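Publikationen > Zeitschriften > Risiko und Versicherung > Heft 2 > Beitrag

3.2 Regionale Verteilung der Elementarschäden

Die Auswertung stützt sich auf 3.846 Schadenmeldungen aus 55 Gemeinden des Landkreises Ritatow. Berücksichtigt wurden ausschließlich Meldungen, für die Schadendatum, Postleitzahl und Art des Vertrags vorlagen. Überschwemmung und Rückstau wurden getrennt erfasst, da beide Gefahren in älteren Wohngebäudeverträgen unterschiedlich gedeckt sind. In rund 197 Fällen ließ sich die Ursache nicht eindeutig zuordnen; diese Meldungen gehen nur in die Gesamtsumme ein. Die höchste Schadendichte weist der Ortsteil Turkurus auf, dessen Bebauung überwiegend unterhalb der Rückstauebene liegt. Die Häufung im Dezember bleibt auch nach Bereinigung um Mehrfachmeldungen bestehen.

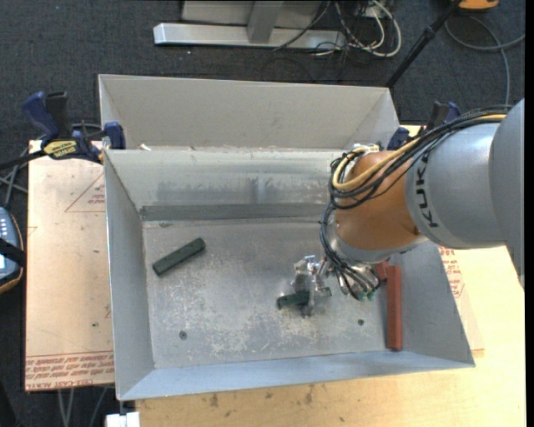 Risiko und Versicherung, Heft 2, S. 55

Abb. 2: Greifer mit dunkelgrünem Block in einem Metallbehälter.

Für die Tarifierung folgt daraus, dass die Zonierung nach Pellegrini die Rückstaugefahr in Tallagen unterschätzt. Ein Abgleich mit den Bestandsdaten aus Rikcombe ist Gegenstand von Abschnitt 3.3.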